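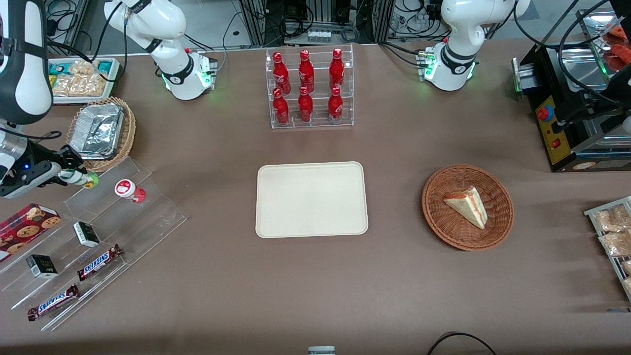 ## 7. Resetting the snack cell between runs

Section 6 covers cold start. Use this one when both arms are already powered and you only need the table back in order. Allow 34 minutes the first time. Ha-rang Hyun does it in less and will tell you so.

1. Pause the job from the Gosselin console and wait for both arms to report HOLD. A robot standing still and a robot on hold look exactly alike, so read the console.
2. Empty the grippers. Support the item with one hand, then select **Release** for that side. Bottles go cap first toward the floor if you skip the hand.

 **Note:** Left and right are the robot's, all through this manual. Facing the cell, you will get this wrong twice a day until you stop.

3. Fill the clear two-tier rack with bottles, three up and three down, each back bottle in line with the one in front.
4. Set the beige tray directly below the rack, in the center of the table. It must be empty. Cake counts as something.
5. Turn the stepped stand to its diagonal and restock it. Straightening it looks tidier and costs you recipe 341, which was taught at the angle.
6. Check the cables along the front edge. Slack is fine, but a loop that a forearm can collect is a service call to Geltel.
7. Run **Home**, left arm first.

> **CAUTION:** The left gripper parks close to the black countertop appliance. Keep your hands out of the gap between them, including to rescue a pastry.

> **CAUTION:** The red emergency stop on the yellow panel belongs to the appliance. Pressing it does not stop the arms. Use the cell stop on the Sukon pendant, and hang the pendant back up afterward.

If Home fails with fault 34, repeat step 2. If it fails again, leave the cell on hold and call the Filtetdale desk before 4 p.m. After 4 they still answer, but less kindly.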